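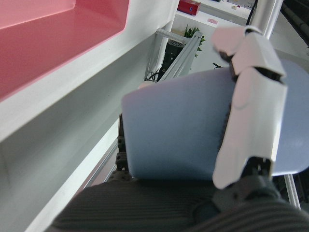 Last updated: August 5, 2026

I've had the Trumby kettle on my bench since April, so it's time I wrote it up properly. The short version: I like it a lot, with one fairly big grumble.

It's a gooseneck, 800 mL to the max line, and I use it for pour-over every morning (and for tea when my neighbour Ecaterina drops in, she won't touch my coffee). The pour is lovely — slow, steady, no glugging at the end. The handle stays cool and it sits nicely in a smaller hand.

Now the grumble. The lid! It's so tight that I end up wrestling it over the sink with a tea towel. Levham, who make it, told me it would loosen up. It hasn't. I also wish the hold function ran longer, as I'm a shocking dawdler before breakfast.

I paid $72 on special at Florar, and I'd pay that again. My old Costache was lighter but dribbled down the spout from day one, and the colour went patchy too. If you mostly fill a big teapot for a crowd, go for something larger. For one or two cups at a time it's a ripper.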